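Household chore automation (sorting and putting away)

Household chore automation means getting machines to do the small jobs around a home, and I've kept this page going because people keep asking me whether it works yet. Partly! Vacuuming a floor is fine. Putting the groceries away is still hard, and fruit is my favorite test — it's round, it rolls, it bruises, and no two pieces are the same size.

The Voltham trial (Fidelina Guzmán ran it, and I helped carry things) gave an arm 300 tries at moving fruit from a bag to a basket. It did well with oranges and badly with anything hidden under thin plastic. Fumulora's shop-floor version has it easier, with the same part in the same tray all day long.

Two fingers with soft pads can do a lot more than I expected. Knowing where to put them is the slow part.
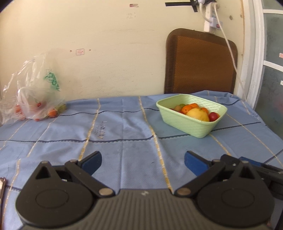
Fruit on the table, both times.
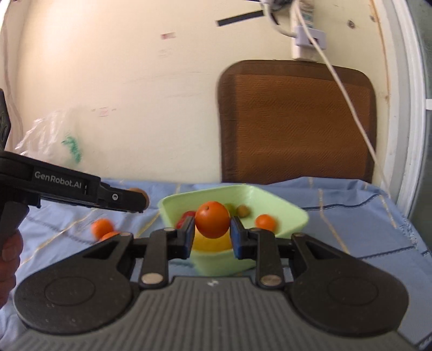 Page last changed: 22/10/2022

Contact | © Trirnavico | Back to top
This site uses cookies. OK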